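Wednesday, late

Budget numbers for the second arm are due to Gonçalo before the end of October, so I spent most of today on them and left the cups for another time. Pinheiro is the name we gave the table setup. It has a gripper, a bowl and a plate, and I'm supposed to work out what a second one costs.

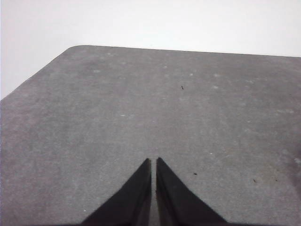
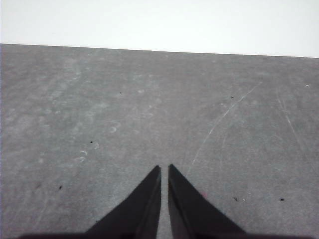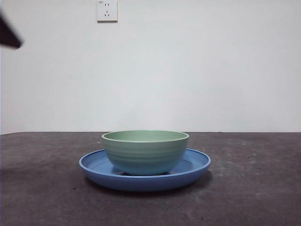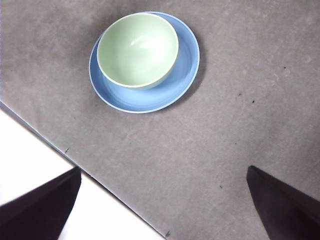 Pinheiro at work: bare tabletop in the first two, bowl on plate in the last two.

The short version is that the arm is the easy part to price. Komesport sent a quote last week and it hasn't moved. What I keep getting wrong is everything that hangs off the arm or sits under it. I had fingers down as a one-time purchase. Edileuza looked at my sheet this morning and asked where the spare set was. There wasn't one. I've put in 2 spare pairs, and a line for the wrist camera cable, which I had also forgotten.

Then the table. I want a new top. The one we have is marked up, with a long pale scratch on one side and specks all over it, and I notice it every time I open the wrist view. Abílio thinks this is vanity. He says if the second setup has a perfect surface and the first one doesn't, we'll be comparing two different things, and I should either replace both tops or leave it alone. He's probably right. I priced two tops from Flasus, same gray, and it came to less than I feared. I left them in as optional, at the bottom, where Gonçalo can cross them out without reading the rest.

Current total for the parts that aren't the arm: 2114. That has the mount, cables, fingers, a power supply and a second fixed camera. It doesn't have shipping. Nistov charges for shipping by weight and their page wouldn't give me a figure without an account, so I wrote to them and am waiting.

Lead time worries me more than money does. Komesport says up to 22 working days for the arm, and the mount can't be drilled until we have the base in hand. If Gonçalo signs next week we might be running before the holidays. If he sits on it the way he sat on the lights, we won't.

Dishes: I bought ours at a grocery store and kept no receipt. I'd like the second setup to have the same green bowl and blue plate. Went back at lunch and they had the plate in white only. Put in a small line for dishes anyway and will look again on the weekend. Armindo said buy four of everything when I find them. Fine.

There's also the question of whether we need a second arm at all, which I've been walking around for a month. Stacking and unstacking one bowl doesn't fill the day. Most of the lost time is me resetting things by hand and moving files. Part of me thinks the honest request is for a bigger drive and a few afternoons of somebody's help — but the arm is what was asked for, and there is money for equipment this year and none for hours. I wrote two sentences on that under "alternatives" and moved on.

Mohit wants in on the shared order if we go with Flasus. He only needs brackets. Told him to send me part numbers by Friday or I'm placing it without him.

Left to do:
- shipping from Nistov
- ask Komesport if the quote covers the control box or if that is separate (it reads both ways)
- measure the doorway for the new table
- find the warranty paper for the first arm

Ate dinner too late. Rain again.

3 comments

Edileuza Portela
Control box is separate. It was separate last time too, look at the old invoice. Also add fuses.

Mohit Bisht
Part numbers sent. Twelve brackets, not the coated ones please.

Abílio Esteves
Still say replace both tops or neither. Tape measure is in my drawer if you need it for the door.

Shared 2 times

Contact | Copyright the author, please ask before reposting | Back to top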